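Consumer Behavior, Unit 4: Decluttering Advice and the Evidence for It
Course notes, G. Kelemen

Most decluttering books make the same promise: own less and you will feel calmer. Read the claim slowly. Calmer than whom, and for how long? The authors mostly quote happy clients, and unhappy clients don't write letters.

The Vimico survey is the usual source. It asked 2,000 adults whether a tidy home made them feel better, and most said yes. Of course they did – the question all but answers itself. Only 800 people finished the follow-up, and we know nothing about the rest.
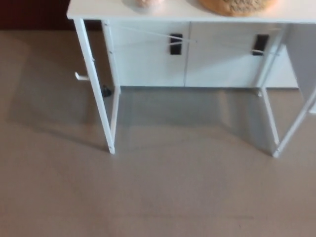
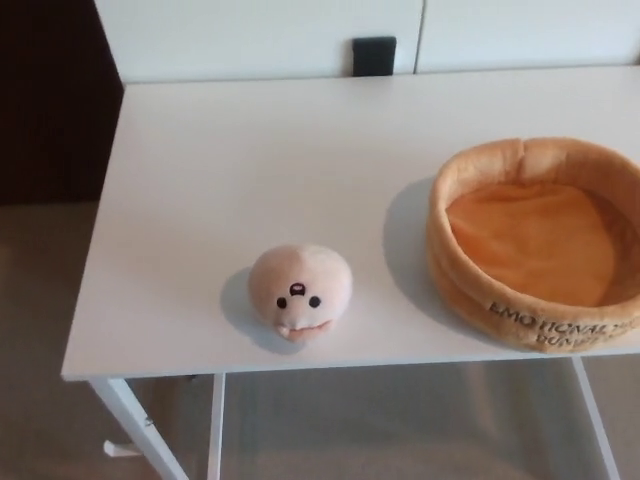

Fig. 2. White tabletop with few things on it.

Arain's reply (in the reader) is better but still has holes. He argues that stress comes first and mess comes after. Maybe. His data can't show the order of events any more than the survey can, and he skips over renters, large families and anyone without a closet.

Watch the money too. Cumix sells storage boxes and also runs a blog telling you to throw things out. Make of that what you like.

For September seminar: bring one piece of home advice and find out where its main number came from. Two pages, no more.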